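What Is a Security Deposit?

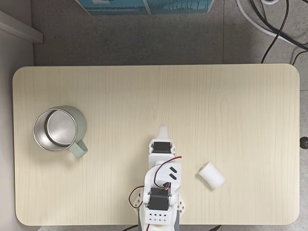

Rebecca Dal Bello
Housing Writer, Kuster Kids' Guide to Homes

Some families own the home they live in. Others rent, so they pay the owner each month to live there. The owner is called the landlord, and the person who rents is called the tenant.

Before moving in, a tenant usually pays a security deposit. This is money the landlord holds in case something gets broken or the rent is not paid. It is separate from the rent.

Suppose a tenant pays a deposit of $400. When the tenant moves out, the landlord checks the rooms. If a door is broken and the repair costs $23, the landlord may keep $23. The tenant gets back $377.

Small changes from everyday living are called normal wear and tear. Faded paint is one kind. A landlord generally may not charge for it. A large hole in a wall is damage, and the tenant can be charged.

Many tenants and landlords fill out a checklist on moving day -- it records the condition of each room. Both people sign it, and each keeps a copy.

The rules for deposits are set by law. They differ from state to state.

2 comments
23 shares

More in Homes
What Is a Lease?
How a Mortgage Works
Who Fixes the Roof in an Apartment Building?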